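Courses > Textiles and Care > Unit 4 > Handout: Stains and what to do about them

We use cookies to remember your settings. By carrying on you accept this.

Notes for Unit 4. Bring them to the practical, along with a garment you don't mind losing.

Most of what goes wrong with a stain goes wrong in the first minute, usually with a napkin and a lot of confidence. Rubbing drives the mark deeper and roughs up the fibres, so that even when the colour goes you are left with a fuzzy patch where it used to be. Blot, with something white. A red paper serviette has its own plans.

Before you reach for anything, work out what kind of mark you have. For this unit we sort them into protein (blood, egg, milk, sweat), tannin (tea, coffee, red wine, most fruit), grease, and dye. Plenty of marks are mixtures. Gravy is protein and grease, lipstick is grease and dye, and a school dinner is all of it at once.

Protein marks want cold water. Hot water cooks them on, much as it would an egg. Soak first, then use an enzyme detergent at the temperature on the packet. Don't use enzyme products on wool or silk, which are protein themselves and will be treated accordingly.

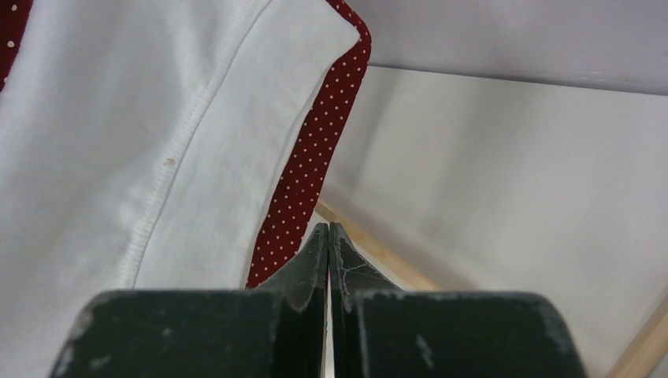 Tannin marks are more forgiving if you get to them early. Rinse from the back of the cloth so the water pushes the stain out the way it came in. Bar soap is a poor choice for these and can make them harder to shift. White wine on red wine gets you a larger, paler stain and an empty glass.

Grease needs detergent, worked in gently while the cloth is still dry, then the warmest wash the care label allows. Check before tumble drying. A grease mark can hide on damp cloth and come back once it has been heated, by which time it has moved in.

Dye is the awkward one. If colour has run from one part of a garment to another, keep the whole thing wet and wash it again straight away. Chlorine bleach will take out the dye you don't want and also the dye you do. Test every treatment on an inside seam first – yes, including the one your aunt swears by.

Common mix-ups from last year's papers:

"Biological" means it contains enzymes. It does not mean natural.

Never mix bleach with vinegar or with anything containing ammonia. You will lose the marks and possibly the use of the room.

A line under the washtub symbol means a gentler cycle. It isn't there for decoration.

For the practical, work in pairs. Hui-mei Fu has the swatches and Renato Palma has the key to the sink room, so be polite to both. Write up your results on one side of paper, failures included. Late work goes to Josefina Maldonado, who has heard the one about the washing machine.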